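4.2 What changed at the packing benches

The Sidmont site packs gift baskets for mail order. Before the Prirov arms went in, one packer did the whole basket: picked it off the stack, checked the weave, filled it, wrapped it, passed it on. After, the arm does the first part, and the packer gets a basket already set down at the bench. Fill and wrap stay by hand. Two benches were left fully manual so we had something to compare with.

Staff did not talk much about speed. They talked about checking. On the manual benches people ran a thumb round the rim and pressed the floor of the basket without thinking about it, and a bad one went in the reject bin before anyone had put a jar in it. With the arm doing the pick that moment is gone. Several packers now do the check anyway, at the bench, on their own time so to speak, becuase a basket that fails after filling has to be emptied again. The Plusis log has no field for this. It shows as slow filling.

We raised that with the shift leads in December. A button was added, "recheck", and used for more than 300 baskets over the rest of the trial. Usage was uneven between shifts. Early shift pressed it, late shift mostly did not, said it was one more thing.

Lifting and reaching. Fewer complaints about shoulders, from the packers who used to pull from the top of the stack. More complaints about standing still. The old job had a walk in it (stack to bench, bench to belt) and people had used the walk to talk. Three packers asked to rotate through the manual benches for that reason alone, and the site agreed to a swap every 2 hours. The swap did more for how people rated the system then any change we made to the arm.

Who looks after the arm is still not settled. On paper it is the Azar technician. In practice whoever is nearest clears a missed pick, and the nearest person is a packer with a half-full basket. No extra pay grade for it. Interviewees brought this up without being asked, some of them more than once.

Wicker is a hard case for the wrist camera at short range. The same weave everywhere, gaps that let light through, and a side wall that goes soft while the floor is sharp. See Figure 3.

Figure 3. Wrist camera view, basket floor and side wall, gripper finger at lower right.

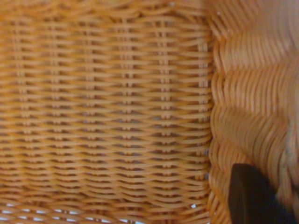 The missed picks matter here mainly for who ends up dealing with them. Each one is short, but it lands on a person in the middle of something else, and the packers counted that as the worst part of the job. Next section has the interview coding.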